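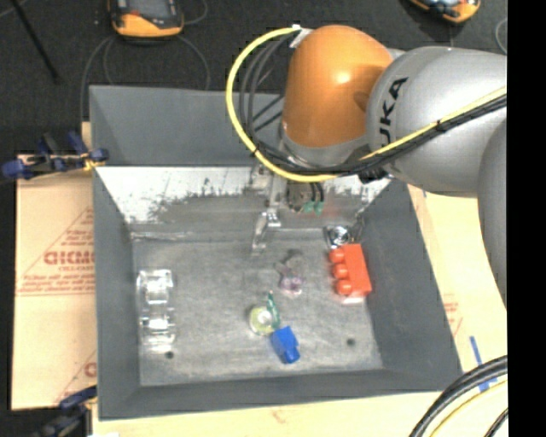 Figure 4.1 The arm over the sorting bin, with the cables taped and tied along the outside.

Chapter 4
Cables, Clamps and a Place to Practice

I spent most of May thinking this chapter would be about code. Then Chiyo Hamada came by the workshop, watched Grindarus (yes, we named the arm) swing through one slow move, and asked me where the yellow cable was supposed to go when the wrist turned all the way. I had no answer! So we're starting with cables.

Leave them more slack than feels right. You want a wide, lazy loop near any joint that turns, then a tie once the bundle reaches a stiff part of the arm. Run every joint to both ends of its travel by hand speed before you tighten anything, and keep your other hand on the stop button.

Next comes the bin. Ours is gray metal-looking stuff with sloped walls, and I love those slopes, because small things tend to slide back toward the middle where the gripper can get at them. Clamp down whatever the bin sits on. Everett Park skipped the clamps on his first build and spent 200 practice grabs chasing a bin that crept sideways a hair at a time.

Fill it with odds and ends: a toy brick, something see-through, something shiny. Clear plastic will drive you nuts, and we'll get to why in Section 4.3. For now, grab a marker and a roll of tape, and let's find your zero position.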